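What is fibre, and where does it go?

Written by Oi-ling Ho for the children's pages, November 22, 2018

When you eat a slice of bread, your body takes it to pieces. The starch is turned into sugar and the sugar goes into your blood, where it can be carried to your muscles and your brain. Protein and fat are broken down as well. There is one part of the bread your body can't break down by itself, and that part is called fibre.

Fibre comes from plants. Every plant is built from tiny cells, and the cells have tough walls that hold the plant up. When you eat a carrot, you eat the walls too. Meat, eggs and milk have no fibre in them, as animals are not built in the same way.

What happens to it?

Your food goes down to your stomach, where it is churned up with acid until it looks like thick soup. Then it moves into the small intestine. The name is odd, as the small intestine is much longer than the large one. It is called small because it is narrow.

Most of the useful things in your food pass through the wall of the small intestine and into your blood. The fibre stays inside the tube and keeps moving. After some hours it arrives in the large intestine with whatever else is left over.

Two sorts of fibre

One sort soaks up water and turns into a kind of jelly. There is plenty of it in oats, beans, apples and pears. If you have ever left porridge in the bowl too long, you have seen how thick and sticky it gets. In your gut the jelly slows things down a little, so the sugar from your meal goes into your blood more gently.

The other sort doesn't turn to jelly. You find it in wholemeal bread, in nuts and in the skins of many vegetables. It adds bulk to the waste in your gut, which makes it easier to push along. People who eat very little fibre often get constipated, and then going to the toilet can be hard work and can hurt.

Who eats the fibre?

Your large intestine is full of bacteria. They are far too small to see without a microscope. Some bacteria make people ill, but most of the ones in your gut do no harm, and many are helpful. They can use some of the fibre that you can't. As they feed on it they make substances that help to keep the lining of your gut healthy. They also make gas. Everybody has gas, including your head teacher.

King-fai Pan, who is 9, wrote to ask whether it is bad to swallow apple pips. One or two by accident will do you no harm. They usually come out whole at the other end.

How can I eat more of it?

Try wholemeal bread in your sandwich. Leave the skin on your potatoes, but wash them first. Put a handful of peas or beans into soup. An orange has more fibre than a glass of orange juice, as most of it is left behind when the fruit is squeezed.

Don't change everything in one day, or you may get tummy ache. Add a bit at a time and drink plenty of water with it. 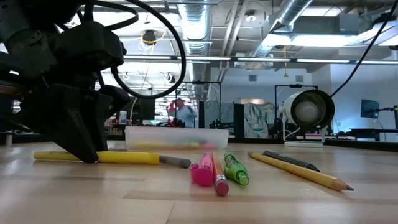
Water matters because fibre needs it to stay soft on its way through you. Have a drink with each meal, and another when you have been running about. Plain tap water is fine.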